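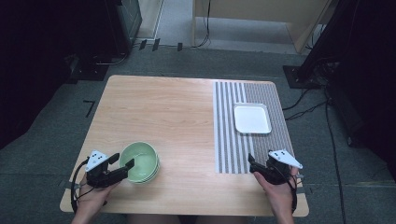 The table settings page for the September open house at Skatau. Most of what is on this page is small and plain: bowls, saucers, a striped mat, and a wooden table. Manolis Panagiotou put the settings together and I wrote the notes. Larger pieces are on the Claltamell page.

**Setting 1, before the bowls are placed**

Light wood table, striped mat on the right, small white square plate on the upper part of the mat. The pale green bowls wait on the bare wood at the left, near the front. We kept that side of the table free of cloth so the green would show against the wood.

The mat is a woven one with vertical stripes in white and gray. It goes front to back on the table. Manolis tried it crosswise first and it took up too much of the top. It is from Michailidis, who had 75 of them left and has said there won't be more in this pattern. The plain gray one will stay in the range.

The square plate is sold as a saucer, but people buy it for all kinds of things. At the last open house one woman took four to put under candles. It has rounded corners and a slightly raised rim, and a small round bowl sits on it well. Keep a little white showing at the corners.

**About the green**

The glaze is listed as Stona green in our catalog. It is glossy inside, so it picks up whatever light is in the room. If you are choosing from a screen, expect the real bowl to look a bit different at home. We have had bowls returned over this and would prefer that you come in and look at one first. Stona green goes with the white saucers and with any of the grays. I would not put it with the cream mats.
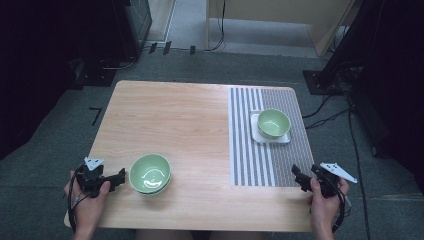 **Setting 2, one bowl on the saucer**

One green bowl goes on the white saucer, on the mat. The second stays on the wood at the front left. We use this for a breakfast or a light lunch: soup or yogurt in the bowl on the saucer, fruit or bread in the other one. The two bowls are the same size, so it doesn't matter which goes where.

For two people, add a second mat on the left and move the front bowl onto its own saucer. Apostolos Tsoukalas asked whether the table is big enough for that. It is, but the glasses have to go between the mats, and there is no space left for a serving dish. Put that on a side table or leave it in the kitchen.

**Care**

Bowls and saucers can go in the dishwasher. Stack the bowls when they are dry. The mat should be wiped with a damp cloth and stored flat -- rolled up, it keeps the curl and the corners lift off the table for days. Don't set a hot pan on it.

The tabletop is oiled. Wipe up spills the same day.

**Stock and orders**

We made some 300 bowls in this green for the fall. The first firing was meant to be 1000 pieces across all the colors, but the kiln was down for part of the summer and the blue ones were put off. Orders for blue are being kept on a list at the front desk, so please give your name there if you want to be on it.

Saucers are sold singly or in sets of 4. Mats are sold singly.

Both settings will stay up in the back room until the end of the month, 10 in the morning to 5 in the afternoon. You can pick the bowls up and turn them over. Prices are on the bottom.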